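Clearing the white table

2018-04-12

I spent the morning sorting out the white table by the window. It had collected 24 odds and ends since December, most of them chargers from drawers in the hall. Three went to Gudrun Rønning and the rest are in a box.

The pink artificial flowers stay, in their cream pot. The black box with the coiled cable is harder to place - the label is tiny and the cable tangles.

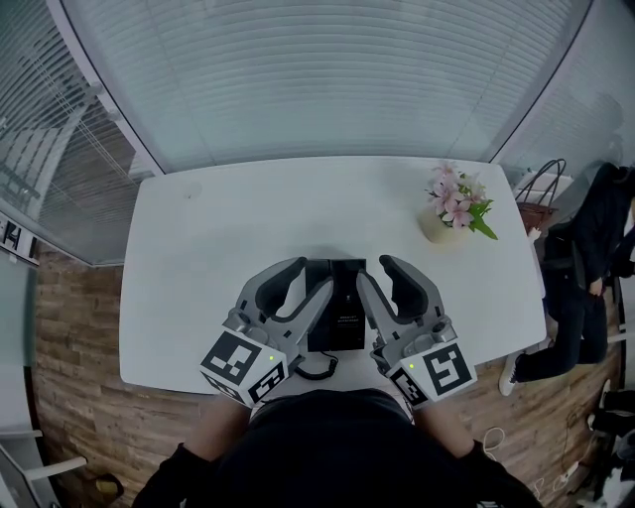 Next: the hall drawers

There are five of them. I'll start with the top one.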